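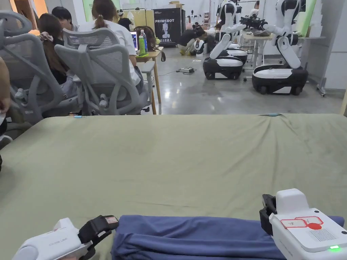
Pourquoi le tissu fait-il des plis ?

Fiche Kulirer n° 428, rubrique Matières

Un tissu est une matière souple faite de fils. Posé sur une table, il ne reste presque jamais parfaitement plat. Le grand tissu vert olive de la photo est un peu froissé vers le fond. Le linge bleu foncé posé dessus est plié, et il forme des bosses arrondies. Ces deux tissus obéissent aux mêmes règles, expliquées dans cette fiche.

De quoi est fait un tissu ?

Un fil est un assemblage de fibres très fines, tordues ensemble. Une fibre peut venir d'une plante (le coton, le lin), d'un animal (la laine, la soie) ou d'une usine (le polyester, le nylon).

Pour obtenir un tissu, on croise deux groupes de fils. Les fils tendus dans le sens de la longueur s'appellent la chaîne. Les fils qui passent dessus et dessous, dans le sens de la largeur, s'appellent la trame. La machine qui les croise est un métier à tisser.

Il existe une autre méthode, le tricot. Le fil y forme des boucles accrochées les unes aux autres. Une étoffe tricotée s'étire en général plus facilement qu'une étoffe tissée. La plupart des tee-shirts sont tricotés. La plupart des chemises sont tissées.

Plier et froisser

Dans le langage courant, on emploie le mot « pli » pour plusieurs choses. Il faut les distinguer.

Le pli souple : le tissu change de direction en suivant une courbe. Il n'est pas écrasé. Quand on l'étale, la courbe disparaît.

Le pli marqué : le tissu a été pressé le long d'une ligne. Les fibres ont été courbées fortement et gardent en partie cette forme. Une trace reste visible après l'ouverture.

Le froissement : de petits plis partent dans toutes les directions. Ils apparaissent quand le tissu est serré, poussé ou tassé sans ordre.

Que se passe-t-il dans la fibre ?

Quand on courbe une fibre, le côté extérieur de la courbe s'allonge et le côté intérieur se raccourcit. Si la courbe est faible, la fibre revient à sa forme de départ. On dit qu'elle est élastique. Si la courbe est forte et dure longtemps, une partie de la déformation reste.

Toutes les fibres ne réagissent pas de la même façon. La laine se redresse bien. Le lin et le coton se froissent vite. Le polyester se froisse peu, et c'est pourquoi on le mélange souvent au coton pour faire des vêtements.

L'eau et la chaleur jouent aussi un rôle. L'eau pénètre dans les fibres de coton et leur permet de bouger. La chaleur agit dans le même sens. Le fer à repasser utilise les deux, avec une pression en plus : les fibres se réarrangent à plat, puis elles refroidissent et sèchent dans cette position.

L'épaisseur compte

Un tissu épais est plus difficile à courber. Ses plis sont larges et peu nombreux. Un tissu fin se courbe facilement, et ses plis peuvent être petits et serrés.

Pour comparer les tissus, les fabricants les pèsent. Ils indiquent la masse d'un mètre carré, en grammes. Cette mesure s'appelle le grammage. Une toile de voile d'ameublement est très légère. Une toile de jean peut aller jusqu'à 500 grammes par mètre carré. Le grammage ne dit pas tout : deux tissus de même masse peuvent avoir une souplesse différente, selon leurs fibres et la façon dont les fils sont croisés.

Pourquoi plier en plusieurs couches ?

Chaque fois qu'on plie un tissu en deux, on double le nombre de couches. Un pli donne deux couches. Deux plis en donnent quatre. Trois plis en donnent huit. La surface occupée est divisée par deux à chaque fois, mais la pile devient plus haute.

Après plusieurs plis, le bord de la pile s'arrondit. La couche extérieure doit faire le tour de toutes les autres, et son trajet est donc plus long que celui de la couche intérieure. C'est l'une des raisons pour lesquelles un linge épais ne se plie pas en un rectangle aux arêtes nettes.

Un tissu pour s'asseoir

Les chaises de bureau grises que l'on voit à gauche ont un dossier en résille. La résille est une matière ajourée, c'est-à-dire percée de nombreux petits trous. L'air passe à travers, ce qui limite la transpiration dans le dos.

Sur ce type de dossier, la résille est en général tendue sur un cadre rigide. La tension tire sur la matière de plusieurs côtés et empêche les plis de se former. Un drap bien tiré sur un matelas fonctionne de la même manière. Si la tension baisse, les plis reviennent.

Expérience : mesurer le froissement

Matériel : un carré de coton de 15 centimètres de côté, un carré de polyester de même taille, un gros livre, une règle, une montre.

1. Étaler les deux carrés sur une table et les lisser avec la main.
2. Plier chaque carré en deux, bord contre bord.
3. Poser le livre sur les deux carrés pliés. Attendre cinq minutes.
4. Retirer le livre. Lâcher les tissus sans les toucher.
5. Observer l'ouverture de chaque pli au bout d'une minute.
6. Mesurer avec la règle la hauteur du bord qui se relève et noter le résultat.

Plus le bord se relève, mieux le tissu résiste au froissement. Recommencer avec des tissus légèrement humides et comparer les deux séries de mesures.

Vocabulaire

Ajouré : percé de petits trous réguliers.
Chaîne : ensemble des fils placés dans la longueur.
Élastique : qui reprend sa forme après avoir été déformé.
Grammage : masse d'un mètre carré de matière.
Trame : ensemble des fils placés dans la largeur.

À lire ensuite dans la même rubrique : Comment fabrique-t-on un fil ? Pourquoi la laine rétrécit-elle ?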